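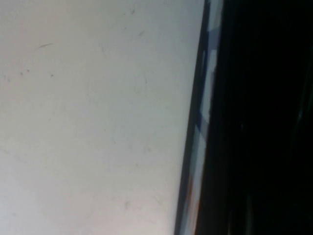

Figure 2. Wrist camera view during the surface-wiping chore. A pale surface with small specks, two short scratches and a faint smudge, bordered by a glossy edge.

4.2 Wiping down a surface

Of all the chores we tried at the Plelwood site, wiping was the one we expected to finish first, and it ended up taking most of March. A person with a cloth in hand hardly thinks about it. You look, you see a spot, you rub it, and if it stays put you decide whether it is a stain or a scratch and get on with your day. We wanted to know how much of that small, everyday judgment a machine can manage on its own, and so we gave both of our systems, Turnula and Foltier, the same chore with the same limits on time and force.

Figure 2 gives a fair idea of what the planner has to work with. The marks are tiny and faint, and they do not all call for the same treatment. A dark speck may be dust that lifts with one light pass, while a scratch will be there however long the arm keeps at it. The smudge is harder still - it is only slightly darker than the surface near it, and the surface has a gentle unevenness of its own. The glossy border brings its own trouble, with patches of blue and a touch of orange-brown that a color-based detector is tempted to call dirt.

We ran 216 trials. Turnula, which wipes the whole surface in overlapping strokes and checks afterward, called the job done in 173 of them. We would ask the reader to be patient with that number, as it counts the machine's own opinion of its work and says nothing of the time spent going over scratches. Foltier picks out marks one by one and was trained on 3000 labeled views from the Godoy workshop. It wasted fewer strokes in the open middle of a surface, but it kept wandering back to shiny edges, and on one long Friday run we had to stop it by hand.

So can a machine wipe a counter yet? We think it can, if somebody is willing to look the counter over afterward, and for a shop floor that may well be good enough. A home is a different matter, and we come back to it in Section 5, where the same edge problem shows up again with trays and shelves.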